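The Bottle by the Refrigerator

Where a small household keeps its drinks, and why the answer is so often the nearest flat surface

April 24, 2021

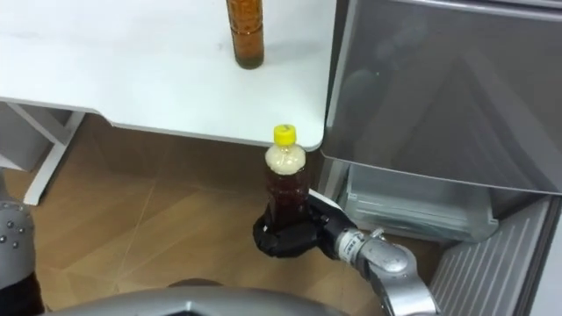

Most kitchens have a spot where bottles collect. It is usually within an arm's reach of the refrigerator, and it is rarely a spot anyone chose. A drink comes out, a glass gets poured, the phone rings, and the bottle is set down on whatever is closest. By evening it has company.

I have lived in 7 apartments and every one of them had a spot like this. In Fuststead, where I rented for three years, it was the top of a radiator cover. In the apartment I have now it is a small table that butts up against the side of the fridge. The table was bought for eating breakfast. Breakfast happens on it, but so does the soy sauce, the vinegar, the cooking oil, two kinds of syrup and whatever was opened last.

This spring I decided to sort it out, and I found that bottles are a harder storage problem than they look.

Height is the first trouble

Plates stack and cans stack. Bottles stand up, and they want a shelf tall enough to clear the cap. A refrigerator door rack is built around a few standard heights, and once those places are taken, the next tall bottle has to go on the main shelf, where it blocks everything behind it. Laying it down is possible if you trust the cap. I trust a new screw cap that has never been dropped. I trust very few others.

I measured my cabinets before buying anything. The space between the two fixed shelves was 279 millimeters. That takes a half-liter drink bottle with room to spare, and it takes a short vinegar bottle. It doesn't take a tall glass one, the kind that sauces and oils are often sold in. A shelf that could have moved up one notch would have solved it, but the shelves in this building are glued in.

The Kekuto rack, a two-level wire stand I ordered in September, was meant to help. It is 93 millimeters deep on each level, and it fits neatly along the back wall of the table. The lower level is good. The upper level puts a full glass bottle at elbow height beside a door that swings, and after one near miss I stopped using it for anything heavy. It holds tea bags now.

What needs to be cold

A good share of the crowding came from keeping things in the wrong place. I had bottles in the refrigerator that would have been fine in a cabinet, and bottles on the table that belonged in the cold.

Soft drinks and bottled tea are simple. Sealed, they can sit in a cool cabinet until the date on the label. Once opened, they go in the refrigerator, with the cap tight. A soda left out loses its fizz quickly, and sweet tea with milk in it should not be left out at all.

Cooking oil does well in a dark cabinet away from the stove. Mine lived next to the burner for years for convenience, and the last third of every bottle smelled tired. Soy sauce will keep at room temperature for a while after opening, but the flavor holds up longer in the cold, and a household that uses it slowly should give it a place in the door. Plain vinegar can go anywhere.

Maple syrup goes in the refrigerator after opening. Honey doesn't. Most other things will tell you on the label, in type small enough that I now read it at the store, under good light, and write a C on the cap with a marker if it needs cold.

The size you buy

I used to buy the largest bottle of everything. The price per ounce was better, and I disliked running out. The trouble is that a large bottle stays large until it is empty. It takes the same floor space at the end of its life as it did at the start, and a slow household can be looking at it for months.

Stojanovska, the grocery on my corner, sells its house oil in a 900 milliliter bottle and also in one a third that size. I have switched to the small one. It costs a little more over a year. It also fits the cabinet, gets finished while it still tastes good, and can be lifted with one hand when the other is holding a pan.

Drinks are the exception. The small plastic bottles are easy to store and easy to grab on the way out, but they add up fast in the recycling. I keep a few and otherwise make tea in a pitcher. The pitcher is square, a Poltano, and it stands in the door where two round bottles used to lean against each other.

Handling

A full plastic bottle is easy to hold and a half-full one is less so. The walls give when you squeeze, and with the cap off the drink comes up the neck. Pick it up low, where the weight is, and tighten the cap before moving it anywhere. Glass should be dried before it goes back on a shelf. A thin film of oil on the outside will make any bottle slippery, and it leaves a ring on the surface underneath - white tabletops show this worst. I keep a folded cloth under the oil and wash it with the dish towels.

Caps are worth a wipe as well. Sugar dries in the threads, and the next person to open the bottle has to fight it. Warm water on a cloth takes it off in a few seconds.

After the sorting

The table is clearer than it was. I moved the oil and the vinegar into the cabinet, gave the cold things the door, and put a shallow tray at the refrigerator end for whatever is in use that day. The tray has room for three bottles. When a fourth turns up, one of them has to go home before dinner.

That rule holds on most days. On weekends the tray overflows by noon, and there is usually one bottle standing on the table just past the edge of it. I have thought about getting a bigger tray, but the cabinet door needs the space to open.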